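Progress report to the Omholm Fund, November
Wedamwood Community Linen Library

Dear friends at Omholm,

I meant to keep this to a page, and I see already that I won't manage it, so please put the kettle on. The short version is that the lending side is going well, the mending side is going better than we had any right to hope, and the drying room is still giving us trouble.

## Lending

We now have 29 households borrowing regularly, mostly families with a new baby or somebody home from the hospital, and a few who have just moved into the Senow apartments with very little in the way of bedding. A household can borrow up to 14 pieces at once (sheets, towels, pillowcases, whatever is needed) and keep them for 30 days. We had set the loan at two weeks in the spring, and people kept calling to ask for longer, a bit embarrassed, so we changed it and the phone has been much quieter!

Returns have been good. A couple of bundles came back with things in them that weren't ours, including a very nice tablecloth, and we are still trying to find the owner.

## Mending

Azlan Pelupessy has taken over the mending table on Sunday afternoons, and I can't say enough about the difference it has made. He teaches as he goes, so people who came in to drop off a torn sheet end up staying to learn how to turn one sides to middle, and then they come back the next time with a friend. We spent $600 of your grant on a second sewing machine, thread and good scissors, and there is a little left for needles.

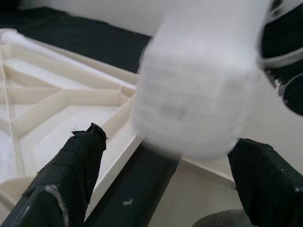 Storage was the part of your last letter that worried me most, and you were right to ask. We had been stacking everything flat by size, and the piles slid into one another until a twin and a queen were anybody's guess. Now whatever can be bundled gets bundled, much like the soft white piece in the photo, and goes on the shelf with a cloth tag tied around it. Lau Hardware let us have the shelving at cost, for which we are very grateful, and the top shelf is kept for blankets.

## The drying room

I wish I had better news. The vent was replaced in the summer, but the back wall still feels damp after a rainy spell, and we have moved the cotton blankets away from it to be safe. The landlord has promised to send someone. If that drags on, I would like to ask whether the money set aside for signs could go toward a dehumidifier instead. Could you let me know before we order the signs?

We would also love to have you visit. Sunday after lunch is the liveliest time, and Azlan will almost certainly hand you a needle.

With warm thanks from all of us at Wedamwood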